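Nemley Room Words

Hi, and thanks for stopping by! This is a word list for people who write or translate home listings, the kind where every flat is "bright and airy" and every closet is "generous." I started it because I kept typing the same five adjectives at two in the morning and wanted something better to steal from.

What you get

There are 3323 entries in words.csv, and 685 of them have a note on regional use (sofa or couch, tap or faucet, that sort of thing). The notes are mine, so expect opinions. I also put 326 longer phrases in phrases.csv, mostly lifted from my own old drafts and cleaned up a bit.

Columns

term – the word or phrase, lowercase
room – where it usually turns up, blank if anywhere
tone – plain, warm or salesy
note – whatever I felt like saying

The tone column is the shaky one. I tagged it over two long weekends and I was a lot stricter on the second (sorry, kitchens). If you only want safe picks, filter on plain and you'll be fine.

Versions

Version 2 folds in the old Pornard list, which had loads of good words for stairs and hallways but spelled half of them the British way. I kept those spellings in the note. The Stender list is still waiting – its license file is missing and I don't want to guess.

Try a few entries on these: blue sofa, wooden door, padded, paneled, ajar. 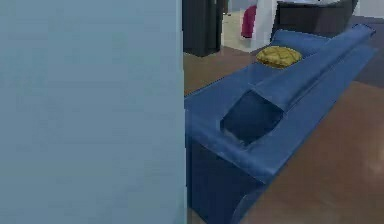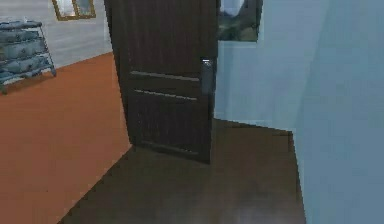
Known problems

"Den" and "study" overlap badly. Some hallway terms show up twice with different tones, and I haven't decided which to keep. Plurals are a mess too, so strip the final s before matching if you can stand it. Fixes are very welcome, one term per line please, and do fill in the room column!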